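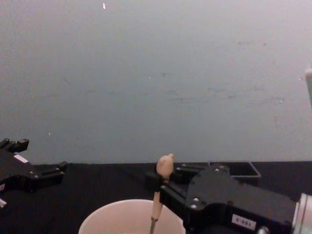 How often should a painted wall behind a work table be checked?

Every July, and again any time the table gets moved. Once a year catches most of what matters on a painted surface, and moving a table is when a lot of the damage gets done.

WALL AND TABLE CHECK, BACK ROOM
Filled in by: Velimir Softić
Read over by: Khôi Nông
Marks used: OK, FIX, WATCH, N/A

I was given the standard Vorka form for this. It has boxes for fire doors and sprinkler heads and one line for "surfaces, general." I crossed out what doesn't apply and wrote in what does. If the office wants it on the original form they can copy it over.

PART A. THE WALL

A1. Paint is sound, no peeling or bubbling
OK. Pale gray, matte. I ran my palm along it at shoulder height and again down near the table and nothing came off on my hand. The form asks for a "condition score out of 10." I don't know what a seven looks like on a wall, so I left it blank.

A2. Color is even
OK, with a comment. It looks a little lighter near the top and a little cooler down by the table. Last year's sheet called this fading and asked for a repaint. I don't buy it. The light on that wall is uneven. Hold a paint card flat against it in both spots before anyone spends money.

A3. Scuffs and marks
FIX, low priority. There is a faint band of dark scuffs and smudges running sideways, toward the right. Thin grayish streaks. The sheet before mine says these were "removed" with Clodgate cleaner. Either they came back or they never left. I tried a damp cloth on one end and it got lighter. I'm not prepared to say it came clean. Matte paint goes shiny if you scrub it, so please don't let anybody go at it with a pad.

A4. Holes, chips, old fixings
WATCH. Small bright white speck high up, and a tinier fleck lower down on the left. Could be chips, could be filler, could be a drip from the ceiling job. I couldn't get a fingernail under either one. Written up so that next year's person has something to compare against.

A5. Dampness
OK. Meter read the same at both ends of the wall. I have limited faith in the meter, which also reads the same on my lunchbox, but the wall smells dry and there is no tide line.

A6. Wall rated for shelving
N/A. Someone penciled in "ok for shelves, 90 lb." There is no signature and no mention of what kind of anchor. Treat that number as if it weren't there. No shelves until a person with a name says so.

PART B. THE TABLE

B1. Stands level
OK. I put a level on it both ways. Slight lean toward the door, less than half a bubble. Khôi thinks it's the floor. Could be. Shimming the table won't tell us.

B2. Holds steady under load
OK. Leaned on the front edge with both hands, then with my full weight, which the form doesn't ask for and should. No creak. The plate underneath says 900 lb, and I wouldn't put half that on it without seeing where the number came from.

B3. Top surface
OK. Black, with a dark cloth-like texture to it. No trip or snag hazard that I could find. Dark surfaces hide spills and small screws, so the wipe-down needs to be done by touch as well as by eye. The cleaning log has 23 entries in the same handwriting and the same ink, and I would like to hear more about that.

B4. Back edge against the wall
OK. Straight line where the two meet. I slid a strip of cardboard along behind to check for anything dropped. Got one paper clip and a lot of lint.

B5. Underside and legs
WATCH. Bolts on the left leg were finger tight. I tightened them. If they are loose again at the next check, the fix is a lock washer, and tightening them a third time would be silly.

B6. Covering is fire rated
Not confirmed. The folder has a Vitale leaflet saying the material is "suitable for workplace use." That is a sentence from a sales leaflet. I asked for the test sheet and got the same leaflet again with a cover letter.

PART C. AROUND THE TABLE

C1. Clear floor space in front
OK. I could walk the full length without turning sideways.

C2. Cords and trailing leads
OK at the time I looked, 2 p.m. I make no promises about 3 p.m.

C3. Lighting good enough for close work
WATCH. Good enough to read by. The patchiness noted in A2 is worth sorting out if people are going to judge color or finish in here. Arex has quoted for "full ambient correction" at a price I won't repeat. Try moving one lamp first.

C4. Emergency number posted
FIX. It's posted, on the inside of a cupboard door. Put it where a person with a cut hand will find it.

WHAT NEEDS DOING

Scuffs on the right: soft cloth, warm water, one try, then leave it for the next paint job.
Paint card test before any talk of repainting.
Move the emergency number.
Get the real fire test sheet for the covering. A leaflet doesn't count.
Left leg bolts: look again in a month.

COMMENTS FROM SECOND READER (K.N.)

Agree with most of this. On A2 I looked in the morning and again late in the day, and the top was lighter both times, so I'm less sure than Velimir that it's the light. The card will settle it. On B2, please don't lean your full weight on equipment as a test method, at least not when you're alone in the building.

On A3, I was the one who wrote "removed." They did look removed at the time. The wall may have still been wet.

V.S. reply: Fair on A3. On B2, if it can't take me it can't take 900 lb.

K.N.: Still no.

Copy to office, copy in the folder by the door. The old sheets stay in the folder too. Last time they were thrown out, and that's how the shelf number ended up with no history behind it.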